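The Last Week of the Month

It is ten past seven in the morning and Aoife Fitzgerald has already found the missing freight invoice. It was filed under the name of the driver. She waves it over her head like a winning ticket and the two people at the next desk applaud, and I realize I've been wrong about bookkeeping for most of my adult life.

I came to Broleck expecting quiet. The firm keeps the books for bakeries, body shops, a dance school, two dentists and a great many people who work alone out of a truck, and I pictured rows of bowed heads. What I found during the last week of March was closer to a newsroom. People call out numbers across the floor. Somebody has a printout taped to the window so the light shows through two pages at once and the columns can be compared. There's a bell for when a set of books closes clean, and it gets rung hard!

Fitzgerald runs month-end. She started out doing payroll at Schumacher, a plumbing supply house with 97 people on the payroll and three different pay cycles, and she still talks about it the way some people talk about their first band. "Hourly on Fridays, drivers every other week, salesmen once a month with commission," she says. "You learned to love a calendar."

Then she came here, and went from one company's numbers to 400 clients, each with its own habits. The florist writes everything on the backs of delivery cards. One of the dentists rounds up. A roofer mails his receipts in a coffee can, and the can goes back to him by return mail, empty, ready for the next month.

The heart of the job is the reconciliation, where what the client thinks happened meets what the bank says happened. Most of the time the two agree. When they don't, the hunt is on, and I have to say it's thrilling to watch. One afternoon the dance school came up short by $430. Fitzgerald didn't reach for the calculator. She looked at the figure for a moment and asked if it could be split by two, because an amount entered on the wrong side of the ledger throws the total off by double. Half of it was 215. Ten minutes later, there it was: a costume refund for $215, entered as a purchase. Ring the bell.

She has a dozen of these. If the difference divides evenly by nine, look for two digits that traded places. If it's a round number, suspect a transfer. If it's one cent, go home and look again tomorrow - she means it, too, and I saw her send a trainee out the door with his coat half on.

Software has changed the work, though less than I'd guessed. Broleck moved to a package called Mendaser two years ago, and it does the dull parts beautifully. Bank lines come in overnight and most of them are matched by breakfast. The leftovers are where the people come in. A program can see that a check for a used oven cleared, but it takes a phone call to learn whether the oven went into the bakery or into the baker's sister's apartment.
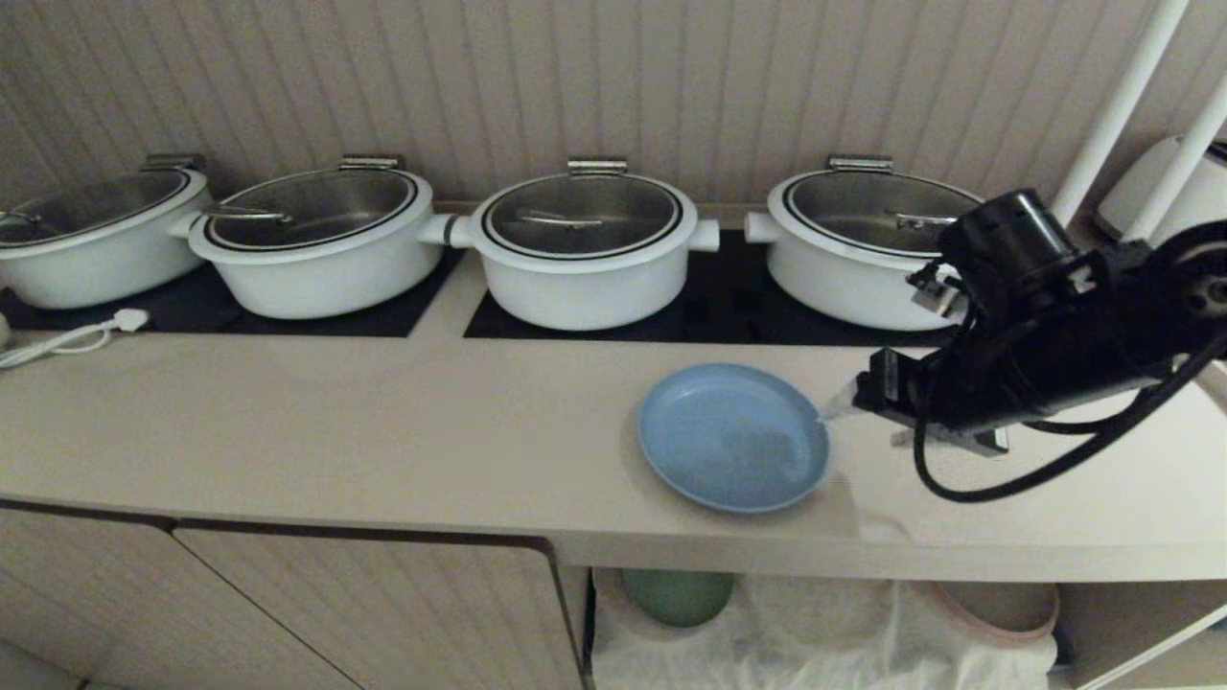
Those phone calls may be the best part of the week. Fitzgerald makes hers standing up. She asks after the knee, the new puppy, the lease on the second shop, and somewhere in the middle she asks about check number such-and-such, and gets her answer. I listened to her talk a nervous upholsterer through his first quarterly tax estimate, and by the end he was laughing. She'd had him set aside 20 percent of every job since he opened, in a separate account he had promised not to look at. The money was all there.

The firm is opening a second office in Neramstead this winter, with five new desks, and Fitzgerald is doing the hiring. She doesn't much care about degrees. Applicants get a shoebox of mixed receipts and an hour, and she watches how they begin. The ones who sort by date do fine. The ones who start by reading everything, front and back, get called in for a second interview.

On my last evening there were three sets of books still open and a pizza on the copier. The roofer's coffee can had just come in with the afternoon mail.

27 Oct 2002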